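The old Grondetti shop is getting its floor back

If you walked down to the far end of Grerkwood this month and wondered why the lights were on in the old Grondetti shop, I can finally tell you. The place is being cleaned up, top to bottom, and it's going to be a community room! The doors are supposed to open in April, and I have been nosy enough to get the details.

For anyone newer to town, Grondetti sold fabric and buttons there for as long as I can remember, and after that it was a storage space with brown paper over the windows. I bought my first set of curtains there (terrible curtains, my fault, not theirs). Since then I must have walked past it 600 times without giving it a second look. The lease has now gone to Honorato, the neighborhood group that runs the Saturday repair table and the seed swap, and they've been itching for a room of their own since they lost their corner in the library basement.

So what's the plan? Mostly cleaning, it seems, and a lot less building work than I had pictured. The walls are staying white, the partitions that were put up for storage are gone, and the wood floor stays. I was so happy to hear that last part. There was talk of covering the whole thing with carpet tile, which would have been cheaper to look after and, in my opinion, a crime. Honorato asked people what they thought at their last open evening and the floor won by a mile.

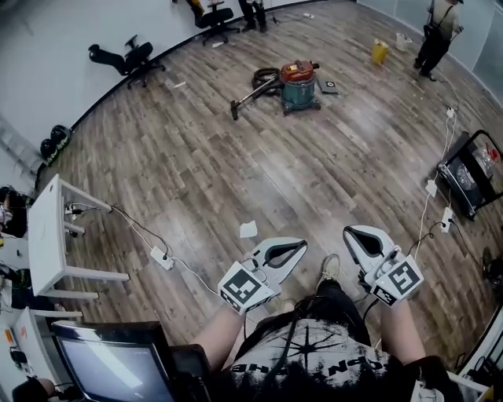
A wood floor that spent years under boxes needs patience, though. The group is going over the boards with a vacuum before any mopping gets done, and they're doing it in sections so they don't end up tracking grit back over the part they just finished. If you've ever mopped a dusty floor and made soup, you know why. Nothing gets sanded for now. The boards are a mix of brown and gray, pretty blotchy in places, and the feeling is that the blotches can stay. I like them. They look like a floor that people have used.

The budget is small, and Honorato isn't shy about saying so. They have 400 dollars set aside for cleaning supplies and small repairs, and the rest is donated time and whatever people can lend. Buckets, mops and decent extension cords are all on the wish list, and so are floor-length curtains, if anybody has a pair that are better than mine. Please don't drop off furniture yet! There's no place to put it while the floor is being done, and they would like to choose the tables and chairs all together so that things stack.

Once it's open, the repair table moves in first, then a sewing afternoon (which feels right, given what the shop used to be), and after that it's up to whoever asks. The rental rate for private parties hasn't been set. I asked about a piano and got a long pause, so I'm going to keep asking.
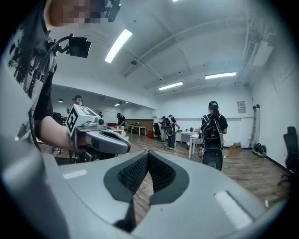

The white walls and wood floor of the old Grondetti shop, with several people in the room.

The one open question is the name. Honorato would like to keep Grondetti in it somehow, and half the people I've talked to call it that anyway. The other idea going around is Virovholm, after the street that used to run behind the shop before the parking lot went in. I go back and forth on this. Virovholm looks lovely on a sign and I have no idea how to say it out loud, and I've lived here most of my life. There's a box for suggestions at the bakery counter next door, with slips of paper and a pen on a string.

If you'd like to help with the cleaning, the next open session is 28th January, from 2 to 5 in the afternoon. Use the side door, as the front one sticks. Wear shoes you can stand in for a few hours and bring a water bottle - the sink in the back isn't hooked up yet. Kids are fine as long as they come with a grown-up, and you don't have to stay the whole time. I'll be there for at least the first hour, probably talking more than I sweep.

Street parking is free on that side, but the lot behind the building fills up fast when the bakery is open, so walk if you can.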